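April

Spent the morning on the budget sheet again. Hiretmont want a decision on the second cell before the end of the month, and I would sooner buy outright than rent for 24 months. Two arms per cell, 4 grippers counting spares, plus the table and rail. The Grumero quote leaves out cabling — 2,000 on top if we go with theirs.

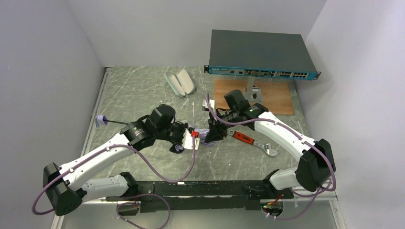
The two arms, the switch on its board and the red-handled wrench.

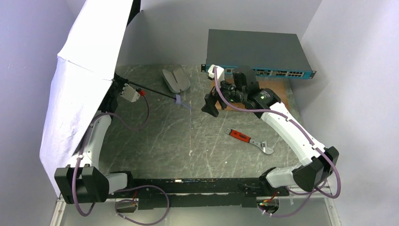
Cable guides need their own line this time. Last year I put them under sundries and was asked about it twice. Durán can supply the walls and the tabletop, but delivery is slow and I have no date in writing. Will ring them after lunch.

Still undecided on the service contract. Cirnby is cheaper, though it covers only the arms. Rain all afternoon.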